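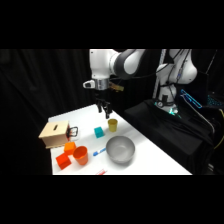

You're mixing it way too dry, says the comment left under my last paint entry, and try cold-pressed oil before you go blaming the pigment. Okay, fair! I had been blaming the pigment. So this is the do-over.

May 2021, linseed oil paint, red batch, second attempt

Pigment is the same Wastance red iron oxide as before, from the same bag, so at least that part is a fair comparison. I weighed out 900 grams and put in 100 grams of zinc oxide, which I'd skipped the first time (the old Riihimäki window recipe has it, and I figured I knew better). Oil is new: raw, cold-pressed, smells like a hay barn. I didn't measure it ahead, just kept adding until the paste slumped off the knife in a slow fold. Should have weighed the jug before and after. Next time, please, somebody remind me.

Mixing went so much better. Last time I had dry crumbs stuck in the corners of the tub and a skin of oil on top. This time I let the paste sit overnight under a sheet of waxed paper and by morning it had loosened up all on its own. Then two passes on the glass slab with the muller. After the first pass I could still feel grit between finger and thumb, after the second I couldn't, and my arm was done anyway.

Color is a bit colder than the first batch, probably the zinc. I like it. It looks like an old barn door and less like a fire truck. 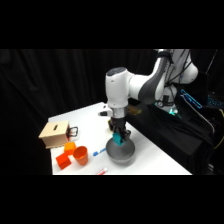
For the brush-out I used the pine offcuts from the Minwood sash, sanded and wiped down, knots sealed with shellac. Thin coat, thinner than feels right, brushed out until the bristles started dragging. I used the stubby round brush with the Jikora handle, and it sheds, so there are hairs in the left-hand board. Picked out what I could. The flat brush is better for rails but I can't get into the corners of the glazing bars with it, so I guess we need a decent small round one. Putting it on the list.

Drying: tacky after one night, still printing a thumb mark after the next. Moved the boards over by the window where they get real daylight, and that seemed to help more than the heat did. No wrinkling so far (batch one wrinkled along the bottom edge where I'd let it sag).

Oily rags are in the water bucket with the lid on. Do not pull them out and leave them balled up on the bench, whoever did that with the last lot!

To do: second coat once the first stops marking, scratch test on the spare offcut, label the jar with the oil as well as the pigment. If it holds up I want to start on the real sash in June, bottom rail first, that's where the old paint is worst.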